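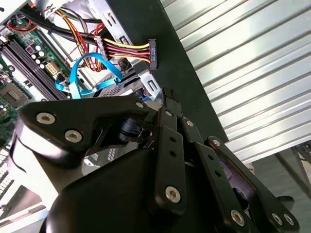

One reader in the Widstead office writes that last month's item on desktop cleaning gave an interval and left out the reason for it, and asks whether a machine that runs quietly needs opening at all. It does. Fan noise is a late sign of dust. The earlier sign is the idle temperature, and few people write theirs down.

## Dust and fan speed

The Jemora monitoring tool logs fan speed and processor temperature every 300 seconds. The log for one desktop at Widstead shows an idle fan speed of 3099 rpm before cleaning and 2827 rpm after, with the same room setting and the same workload. Processor temperature at idle stayed level, as expected: the fan controller holds the temperature and spends speed to do it. Reading temperature alone would have missed the change.

Machines on the Ticona image report fan speed under Hardware > Sensors. Machines on the older Plivedis image do not, and the value has to be read from the firmware setup screen at startup.

## Procedure

1. Shut down, switch off the power supply and unplug the cord.
2. Hold the power button for five seconds.
3. Remove the side panel and touch bare metal on the chassis.
4. Hold each fan still with a finger and use short bursts of air, with the can upright.
5. Clear the front filter last, outside the room if possible.
6. Refit the panel before restarting. Airflow readings taken with it off are not comparable.

Do not use a household vacuum inside the case. Canned air is in the supply cabinet in 400 ml size; sign for it on the sheet.

The next interval for desktops on carpeted floors is December. Floor-standing units go first.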